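Setup and Maintenance of a Hand-Held Gripper Pair for Tabletop Recording

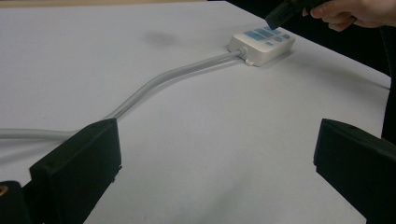
Delali Nutsugah and Nizar Masri
Project report, Havton Lab, August
Supervised coursework, Owusu Building

1. Scope

The report covers the mechanical setup, calibration and routine care of the two hand-held grippers used at the Havton table. Policy training is covered by the Skumitz group and is left out. The test object throughout is a white power strip with a gray cable, handled on a white tabletop.

2. Hardware as received

Each gripper has a trigger handle, a linear rail, two black fingers and a camera mounted behind the fingers. The fingers are printed blocks with flat inner faces, fastened to the carriage through a bracket. Unit A was received with play in the left bracket. Unit B closed off center by 2 mm, measured with calipers at the fingertips.

The play in unit A came from a worn insert. The insert was pulled with a soldering iron and a new one was set flush. Unit B needed only its carriage stop moved. Both were then cycled 800 times by hand and measured again. No play could be felt in unit A. Unit B closed within 0.3 mm of center, which we accepted.

3. Camera alignment

The camera must see both fingers through the full stroke. With the jaws open, the fingers should sit low in the view and leave the gap between them clear, so that the table and the object remain visible past the tips. We set the tilt with the jaws fully open, locked the mount, closed the jaws and checked that the tips stayed in view.

Exposure was fixed by hand. Automatic exposure darkened the black fingers until their edges were lost against the background whenever the white table filled the view. The value in use was chosen with the power strip on the table, its switches readable as separate shapes and the cable distinct from the tabletop. Soft shadows from the tool and the operator's hand remain and were not corrected.

4. Working position

Both grippers share the table. Operators approach from different sides, so one unit often appears in the other's view, and its tip may hover over the strip while the first is still short of the cable. Handles are to be kept above the object. When they were held low, the units touched during practice and the tilt on unit A shifted.

5. Maintenance schedule

Every 50 recordings: wipe the rail, wipe the finger faces with alcohol, check bracket screws, compare one open-jaw view with the stored reference.
On any knock: repeat the full alignment in section 3.
Rail grease: Ovadance light grease, thin film only. Excess reached the finger faces once and the cable slid during closing.

Screws are tightened by hand with the short key. Thread locker was tried on unit B and removed, as it made finger changes slow.

6. Open items

The finger faces are polishing with use. A textured insert is drawn but not printed. The reference view for unit B was stored before its stop was moved and has to be taken again. Spare inserts are in drawer 3.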